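Kit d'entraînement Ekdale - module Textiles souples

Référence : Ukeck 59
Catégorie : robotique, clubs et projets d'élèves
Niveau : lycée, première année post-bac

Le module Textiles souples complète la base Ekdale destinée aux clubs de robotique. Il porte sur la saisie et le transport d'objets déformables par un humanoïde à deux bras, épreuve inscrite au règlement de la coupe Plekov. Les exercices se font sur du mobilier courant, canapé et sol moquetté compris.

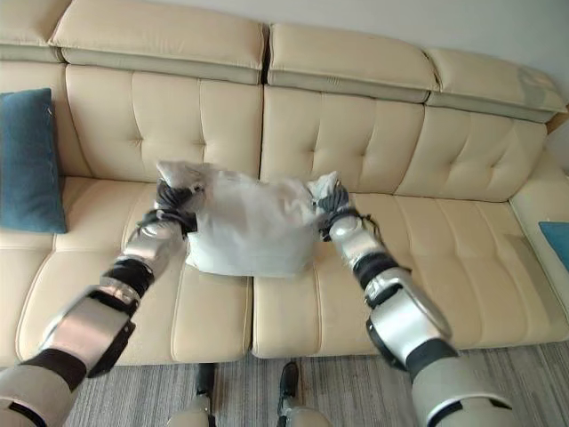

Le module se répartit en 16 séances et convient à une équipe de 4 élèves. La saisie à deux mains est abordée dès la première partie : choix des points de prise, tension du tissu, hauteur de dépose. Les trajectoires sont éditées dans Hayes, version club ou version établissement.

Contenu
Livret de l'équipe et livret de l'encadrant
Lot de tissus et de coussins, coloris selon arrivage
Fichiers de trajectoires pour Hayes
Grille d'évaluation conforme à l'épreuve Plekov

Prise rapprochée
La vue de poignet sert à régler la fermeture des doigts sur les matières épaisses. Vitesse réduite conseillée pour les premiers essais - le flou de bougé gêne le repérage des plis.

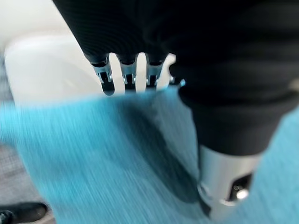 Doigts et pouce à extrémités métalliques au-dessus d'un tissu bleu turquoise, vue de poignet.

Objet au sol
La deuxième partie traite l'approche d'un coussin posé devant un meuble. Le robot doit garder les pieds hors de la zone de prise. 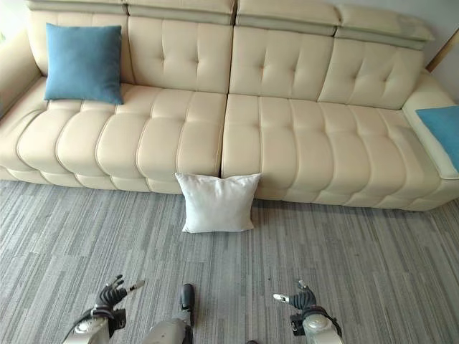
Coussin blanc au sol devant le canapé, mains ouvertes, vue de tête.

Compatibilité : base Ekdale à partir de la révision 4. Robot non fourni.
Disponibilité : avril, sur commande d'établissement.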